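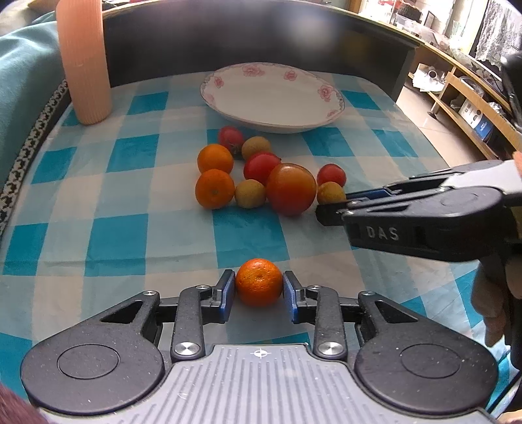

Wednesday is fruit day here. I get the bus to Drallthorpe after lunch, when the market has thinned out, and tip everything on to the checked cloth when I get in so I can sort it. This week I spent 14 pounds, which is more than I meant to.

The lychees are to blame. The stall by the Clilldale road had them in for the first time since July and I can't walk past them. The mandarins were cheap. Tomatoes get the oval plate with the pink flowers and stay out of the fridge, as they go woolly in there. The oranges are for marmalade cake, which takes two whole ones and 50 grams less sugar than the recipe says. I'll put it up next week if it rises.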